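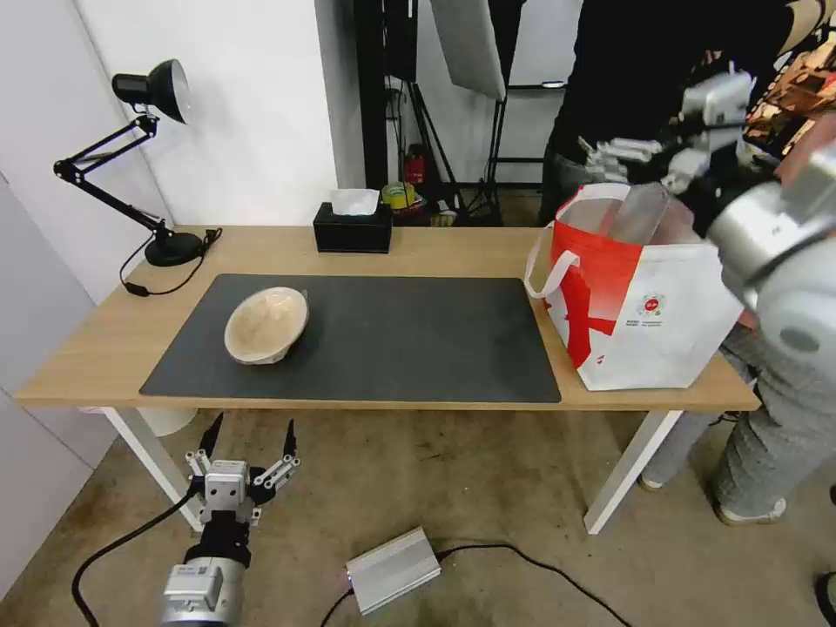 无纺布袋是以非织造布为主要材料制成的软质容器，常见形式为手提购物袋，另有束口袋、防尘罩袋、保温袋内胆及工业包装内衬等。非织造布又称无纺布或不织布，指纤维不经纺纱和织造，而由机械、热力或化学方法直接固结成网的片状材料。手提购物袋多由袋身与两条提带构成，袋面作单色或双色印刷，白底红色图案、配同料或织带制成的环形白色提带的袋子即属此类，袋面常另附一枚小型圆形标志。与纸袋相比，无纺布袋耐折、耐撕；与棉布袋相比，其单位面积质量较低，生产工序较短，但耐洗性和耐磨性较差。

名称

中文文献中“无纺布”与“非织造布”并用。前者多见于商业和日常用语，后者多见于纺织工程领域及标准文件。制品层面则有“无纺布袋”“环保袋”“不织布袋”等称呼。“环保袋”一词涵盖较广，棉、麻、涤纶及编织聚丙烯制成的可重复使用购物袋均可包括在内，不宜与无纺布袋视为同义。编织聚丙烯袋（俗称编织袋）由扁丝经纬交织而成，外观有明显方格，在分类上属于织造材料，与无纺布袋有别。

材料

无纺布袋的基材以聚丙烯纺粘非织造布为主。聚丙烯密度约为每立方厘米0.91克，低于水，熔点通常在160至170摄氏度之间，吸湿性极低，对多数稀酸、稀碱稳定。聚丙烯主链上的叔碳原子易受紫外线引发氧化，未加稳定剂的布料在户外暴露后逐渐变脆，先出现表面起粉，继而沿折痕和缝线开裂。需要延长户外使用期时，可在母粒中加入受阻胺类光稳定剂。

聚酯纺粘布用于对耐热性和挺度要求较高的品种。聚乳酸纺粘布原料取自淀粉糖发酵所得的乳酸，可在工业堆肥条件下分解，但在常温土壤和海水中分解缓慢，其热封温度窗口也较聚丙烯窄。

单位面积质量（俗称克重）是选材的首要参数。一次性包装和防尘罩袋多采用较低克重，手提购物袋多在每平方米60克至100克之间，加底板的立体袋可更高。克重相同时，纤维细度、轧点面积和纵横向取向差异仍会导致强力不同，故不能单以克重判断承载性能。

填充碳酸钙可降低原料成本并提高遮盖性，但添加过量时断裂伸长率下降，热合处易发脆。着色一般采用纺前着色，即在挤出阶段混入色母粒，色牢度优于后染。

布料生产

纺粘法的基本流程为：切片干混、螺杆熔融挤出、过滤、计量泵定量供料、喷丝、冷却、气流牵伸、分丝铺网、热轧固结、切边卷绕。熔体自喷丝孔挤出后经侧吹风冷却，在高速气流作用下拉伸成连续长丝，随后铺落于带有负压抽吸的成网帘上。纤网通过一对加热轧辊，其中一辊刻有凸点，受压处纤维局部熔合，形成布面可见的点状花纹。常见轧点有菱形、椭圆形、十字形和芝麻点形。

轧辊温度过低时，纤维粘合不足，布面起毛；温度过高时，轧点周围纤维受损，布料手感变硬，撕裂强力降低。由于成网帘沿一个方向运行，长丝在纵向上的排列较多，布料的纵向强力通常高于横向。裁片时一般使袋身高度方向与布料纵向一致，使提带载荷沿强力较高的方向传递。

制袋工艺

无纺布袋的成型分为缝制和超声波焊接两类，也有两者并用的。

缝制工艺设备投入低，适合小批量和异形产品。袋口折边后车缝，提带端部以方框加对角线的线迹（俗称“打叉”）固定。针距过密会在布面形成连续穿孔，受力时沿针孔撕裂；针距过疏则线迹承担的单点载荷增大。包边带可遮盖毛边并提高侧缝强度，但增加工时。

超声波焊接利用高频机械振动使接触面摩擦生热，聚丙烯在焊头与花轮之间熔合。自动制袋机将放卷、折底、折边、提带焊接、侧封与切断集成于一线，用工少，尺寸一致性较好。焊缝质量取决于振幅、压力和时间三项参数，常见缺陷包括虚焊、焊穿和提带偏斜。

按结构区分，主要袋型有下列数种：
平口袋：由前后两片或一片对折而成，无侧面和底面，展开尺寸小。
有底无侧袋：底部内折形成风琴底，盛物后底部可展开。
立体袋：具有独立的侧片与底片，容积大，可直立放置，底部可衬聚丙烯板或纸板。
背心袋：袋身与提手一体冲切而成，不另接提带。
束口袋：袋口穿绳，用于鞋类、服饰及旅行收纳。

印刷与覆膜

丝网印刷是最常用的袋面印刷方式，墨层厚，遮盖力强，适于大面积实地和线条简单的图形，多色套印时对位误差较大。布面轧点形成凹凸，细小文字和细线容易断笔，制版时需限制最小字号和线宽。热转印适合渐变和照片类图像，但转印膜与布面的结合力受轧点影响。覆膜袋先以凹版印刷在双向拉伸聚丙烯薄膜上印出图案，再与非织造布复合，表面光亮，可擦拭，防水性较好，回收时则因油墨与胶层混入而品质下降。

聚丙烯表面能低，普通油墨附着不良，需采用专用油墨或经电晕处理。电晕处理效果随存放时间衰减，处理后的布料应尽快印刷。

性能检验

常规检验项目包括单位面积质量偏差、断裂强力、撕裂强力、缝合或焊接部位强力、提吊疲劳、跌落、印刷附着牢度及异味。提吊试验将规定质量的填充物装入袋内，以固定振幅和频率上下往复，达到规定次数后检查提带、焊缝和底部有无破损。静载试验用于考察较长时间悬挂条件下的蠕变，聚丙烯在持续载荷下的伸长不可忽略。

恩德洛武（Nokuthula Ndlovu）在对Trorna制袋线产品的研究中比较了两种提带固定方式，共测试287只样袋，其中271只完成4000次往复提吊而未出现贯穿性破损。其余样袋的破坏位置集中于提带焊点下缘，即熔合区与未熔合布面的交界处，侧缝破坏极少。该研究据此建议将焊点下缘由直线改为弧形，以减小应力集中。样本均取自同一克重的白色布料，结论对覆膜袋和深色填充布料的适用性未作验证。

使用与保养

无纺布袋可用冷水或温水手洗，自然晾干。机洗的搅拌和脱水会使纤维起毛、焊缝分层。聚丙烯受热收缩，不宜烘干或高温熨烫，加有纸质底板的袋子洗涤前应取出底板。盛放生鲜食品后残留的汁液易在底折处滋生微生物，宜与干货袋分开使用。长期存放应避免日光直射，折叠位置不宜固定。

环境影响

无纺布袋的环境效益取决于重复使用次数。单个无纺布袋所用聚合物多于单个薄型聚乙烯袋，若仅使用一两次，其生产阶段的资源消耗和排放不能被抵消。生命周期评价中，功能单位的设定、袋子容积、薄膜袋是否作垃圾袋二次使用以及末端处置方式均会明显改变结果，不同研究所得的盈亏平衡次数因而差异较大，不宜直接互相引用。

聚丙烯在理论上可熔融再生，但回收渠道中无纺布袋所占比例低，体积大而质量小，收集与分拣成本较高。缝线、织带、底板和油墨的材质不一，进一步限制了再生料的用途。单一材质设计是目前改进方向之一，做法包括以聚丙烯线代替涤纶线、以同材质布条代替棉织带，以及取消金属扣件。老化后的布料会脱落细小纤维碎片，其在土壤和水体中的迁移尚缺乏长期观测数据。

参见

非织造布
纺粘法
聚丙烯
编织袋
超声波焊接
丝网印刷

本条目最后修订于2019年2月10日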